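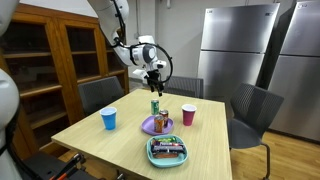

I finally went through the pantry in March, after putting it off all winter. I had been buying canned food without checking what was there, and it showed. There were chickpeas at the back that I would have sworn I used up long ago.

My neighbor Heiðrún Thygesen keeps a sheet of paper taped inside her cupboard door, with one line for each thing she stocks. When she opens the last can of something, she circles it, and the circled items go on the shopping list. I copied the idea. Mine has 40 lines, which is too many, and I will probably drop the soups.

The other change is that I write the date on the lid with a marker when I get home. New cans go to the back and old ones come forward. I used to stack by type only, so the oldest always ended up at the bottom.

I also moved the tomatoes down from the top shelf. I use them twice a week and was getting the step stool out every time - a silly way to cook.

Dinner tonight is bean stew with the oldest of the kidney beans, two onions and whatever is left of the celery. The flour and rice are still a mess. I'll do those next, once I find jars with lids that fit.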